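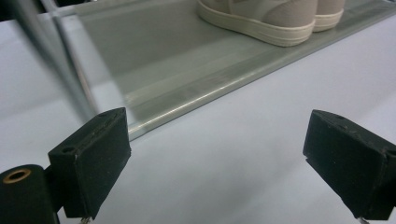

I had been on the list for the Lurnstead paper mill open day for two years running and missed it both times, once with the flu and once because I got the month wrong. So when April came round again I was parked in the gravel lot by 7 in the morning, with a thermos and my good shoes swapped for ugly ones, feeling like a kid outside a fairground.

Lurnstead is one of those river towns you pass through on the way to somewhere bigger. The mill sits at the low end of Main Street, past the feed store, and you smell it before you see it – a warm, wet cardboard smell that I ended up liking a lot. It makes cotton paper for printmakers and bookbinders, plus a line of heavy envelopes that pays most of the bills (they told us this quite cheerfully). If you have ever bought a pad of Saavedra printmaking paper, it was made in this building.

Our group met in the old rag room. The tall windows run the whole length of one wall, put in so the sorters could spot buttons and stains in daylight, and there are still grooves worn in the floorboards where the sorting benches stood. The mill hasn't taken in rags for decades. The cotton arrives now as linters, the short fuzz left on the seed after the long fiber has gone off to become shirts, pressed into stiff sheets and stacked on pallets. We were each handed a torn corner of one. It feels like a blotter and comes apart in your fingers in soft little tufts, and I still have mine in my coat pocket.

Our guide was Aldana Lagos, who runs the beater floor and has the best speaking-over-machinery voice I have ever heard. She took us down the iron stairs to the two beaters, Kondby and its younger sister. Kondby is the name cast into the side of the first one, so that's what everybody calls it. The other is just called "the other one." Each is an oval tub the length of a delivery van with a heavy roll at one side, and the pulp goes round and round under the roll like a very slow, very thick river. Aldana scooped up a jarful of water, dropped in a pinch of stock and held it to the light so that we could see how the fibers hung in it. After an hour of beating they clump. After several more they hang like smoke. How long you beat decides nearly everything about the sheet: a short beat gives you something soft and thirsty that drinks up ink, and a long beat gives you that crisp rattle you get from good writing paper.

"You can fix a lot of things later," she told us, "but you can't un-beat it."

I asked how she knew when to stop and she said there's a tester on the wall for that, with a drain time it has to hit, and then she put her hand in the tub and rubbed the pulp between her thumb and finger anyway.

From there we went through to the machine hall, which was the part I'd been dreaming about. The mill runs a cylinder mold machine, where a big drum covered in wire mesh turns in a vat of pulp and picks up a skin of fiber as it goes. The skin comes off onto a felt and suddenly it's paper, wet and floppy and trembling slightly, heading for the presses. I could have watched that one spot for the rest of the morning. The watermark is stitched onto the mesh in bent wire, and every time the drum came round there was the little heron again, faint as breath on a window. The newest heron replaced one that had lost part of a leg, and apparently customers wrote in to say they missed the old one!

The dryers are steam heated and the hall gets hot fast, so take off your sweater before you go in. Past the dryers the paper is cut or torn and carried upstairs to the loft, where sheets for the best grade hang over ropes until they settle. There were 186 ropes when the loft was fitted out, according to the painted sign by the door. It was very quiet up there, with louvered shutters down both sides that are opened and closed by hand depending on the weather. We all started whispering without being asked to.

Then came the finishing room, where the sheets are checked by eye, one at a time, and flipped over at a speed that I found frankly upsetting. The woman at the end table let me try. I got through seven sheets and creased two. Creased sheets go straight back to the beater, so in theory there's a pad of Saavedra out there somewhere with my mistakes in it, and I'm pretty pleased about that.

Lunch was soup and bread in the canteen, five dollars in a tin. The display cases along the back wall are well worth your time. They have order books going back to the founding of the mill, and one is open at order number 2923, for pale blue ledger paper to be sent upriver by barge, "and not the greenish, as before." I do feel for whoever got the greenish.

In the afternoon you could pull your own sheet in the yard with a hand mold and a vat. My first was a lumpy disaster and my second was a sheet of paper, with a thick corner where I hesitated. The trick is to dip in one smooth scoop, bring the mold up level and give it a shake front to back and side to side while it drains. You get only a few seconds before the fibers lock and after that, shaking does harm. They couch it onto a felt for you, press it and post it on once it's dry. Mine came ten days later in one of the heavy envelopes, and I've pinned it over my desk.

A few practical things if you're thinking of going. Booking is through the mill shop and the morning tours fill first. The iron stairs are steep and open at the back, and the loft can only be reached by them, but the machine hall and finishing room are at street level. Earplugs are handed out at the door. The shop sells seconds by weight from a bin near the register, and I came home with enough to keep my bookbinding class going through the fall. Clelico, the bakery across the bridge, stays open until four on open days and does a walnut roll that I ate in the car with the windows down, still smelling of wet cardboard.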